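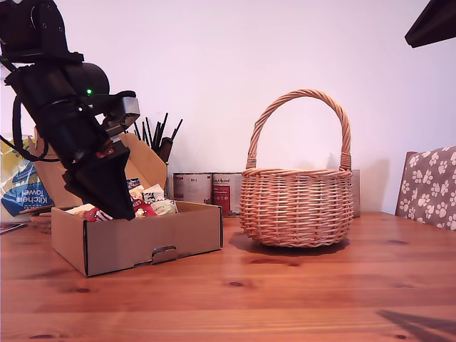 How do you decide between two grippers when both of them can pick up a bag of chips?

You run them side by side on the same arm for long enough to get bored, and you write down what each one drops.

That was how Anca Chiriac put it to the people at Sarkier, who wanted a recommendation by the end of December and had hoped for something with a graph in it. She promised them a graph. Then she hung up and told Tudor he would be making the graph.

The contestants were the Zirkus, which had wedge-shaped fingers and cost what a gripper ought to cost, and the Trornell, which had soft fingers and cost more than Tudor's car. Sarkier packed snack boxes for offices. They already owned four Trornells and wanted very badly to hear that this had been wise.

"We're impartial," Anca said.

"They're paying us," said Tudor.

"They're paying us to be impartial."

The protocol was Ginevra Grasso's work and ran to 26 pages. It defined a pick. It defined a drop, a slip, a partial slip and something called a reluctant release, when the bag had been let go of but declined to leave. Emilian Tănase read all of it on the train and arrived with one remark, that page 10 and page 14 disagreed on what to do if the bag burst. Ginevra told him page 14 was the current thinking. Emilian asked what page 10 was, then. Page 10, said Ginevra, was the history of the current thinking.

They did the Zirkus first. The arm went down into the cardboard box, closed on a packet, lifted it, and carried it over to the handover point with the dignity of a butler removing a dead mouse. Tudor sat with the log sheet. After an hour he had developed feelings about individual packets. There was one, a pretzel thing, that the arm would take by the corner every time, and every time it swung there by its corner all the way across and got put down perfectly.

"Pick," said Tudor, and wrote it down.

"That's a partial slip," said Ginevra.

"It didn't slip."

"It was thinking about it."

They looked it up. Page 19 had a paragraph on swinging, which Ginevra had written late at night and which could be read to support either of them. They agreed to call it a pick with a note. By lunch the notes column was longer than the protocol.

The Trornell took forty minutes to mount and another forty to persuade. It ran on its own controller, the Raju, a flat box with a fan that sounded like someone saying "hush" in the next room. The Raju wanted an update. After the update it wanted to know where it was. Emilian typed in the country and it said thank you, and then the fingers opened and closed once, slowly, like a hand waking up.

It was a beautiful gripper. Even Tudor said so. It cupped each packet and brought it over without a crinkle, and for most of the afternoon there was nothing in the notes column at all, and Ginevra went around looking almost young. Then it came to the pretzels. It cupped them, rose, paused at the top of its travel and would not let go.

"Reluctant release," Ginevra said happily.

Emilian restarted the Raju. The Trornell kept the pretzels. He restarted it again and went through the settings, of which there were a great many, all named by somebody who loved nouns. Grip Assurance was on. He switched it off. It switched itself back on, and the little screen said this was for safety.

"Whose?" said Tudor.

Catinca Vlad called from Sarkier at five to ask how it was going. She was a pleasant woman who signed her emails with her whole job title, and it was she who had bought the four. Anca put her on speaker.

"Extremely secure grip," Anca said, watching Emilian pull on the packet with both hands.

"Oh, good. We did feel that."

"May I ask how your operators get things out of it?"

There was a silence on the line in which a person could be heard closing an office door.

"They turn it off at the wall," said Catinca. "Is there another way?"

Anca said they were looking into it. Tudor wrote that down too, in the notes column, with the time. Then he leaned across and pulled the plug, and the fingers opened, and the pretzels dropped onto the exact spot marked for them.

"Pick," he said.

Ginevra was already on page 27.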